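Suche Suchbegriff eingeben Los

Zwischenbericht Zelle 2, Projekt Sudent — Stand 2018-06-08
An: Förderstelle Drenmont

Kurz, weil Umbau noch läuft. Zelle ist mechanisch fertig. Profilrahmen steht, beide Arme auf der vorderen Schiene, Wände tapeziert. Greiferbacken getauscht, die alten waren nach 722 Betriebsstunden blank. Teller werden jetzt am Rand gefasst, hochkant.

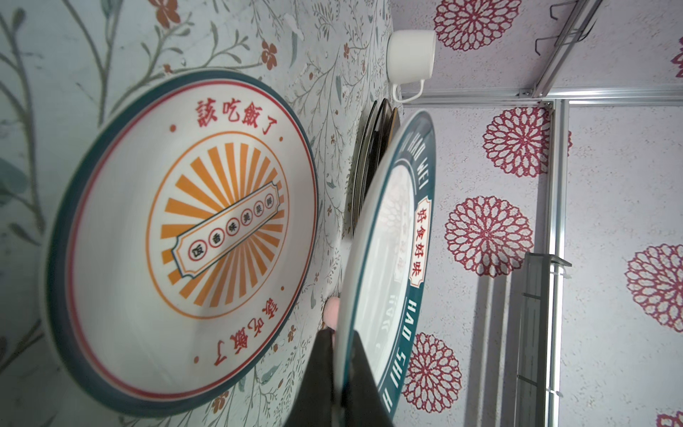

Anpresskraft noch von Hand eingestellt, Wert kommt ins Wartungsblatt sobald er zwei Wochen hält. Glasierte Ränder bleiben kritisch, dicke Ränder auch. Backen alle 500 Zyklen abwischen, alle 1.456 wechseln — Vorschlag, noch nicht freigegeben. Handgelenkkamera neu kalibriert, Schrauben gesichert, Kabel am Gelenk haben wieder Luft.

Offen bei der linken Seite: Kabelschlaufe scheuert am Gehäuse, wenn der Arm ganz zurückfährt. Spiralschlauch bestellt bei Tsang, Lieferung verspätet. Bis dahin Fahrbereich in der Software begrenzt. Drahtgestell links und Lochblech hinten sind mit Kabelbindern fest, das reicht für den Betrieb, fürs nächste Audit kommen Schellen dran.
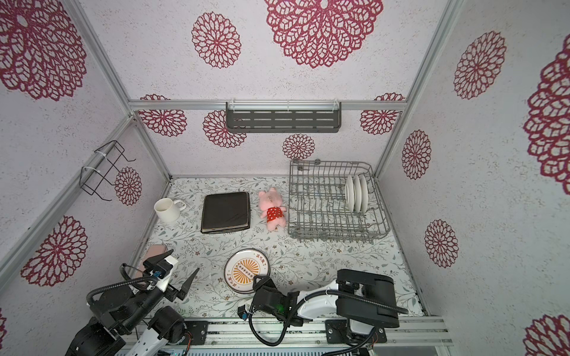

Referenzfahrt beider Arme jetzt täglich vor Schichtbeginn. Rechter Arm nach Tausch des Schultermotors wieder im Soll, Protokol liegt bei. Ersatzmotor für links fehlt, bitte 600 Euro aus dem Posten Reise umwidmen. Ohne Ersatz auf Lager stehen wir im Fehlerfall mehrer Wochen.

Nächster Bericht im November, dann mit Ausfallzeiten je Gelenk.

Kategorie: Berichte / Robotik / Wartung
© Gorkthorpe — Kontakt — Impressum — Nach oben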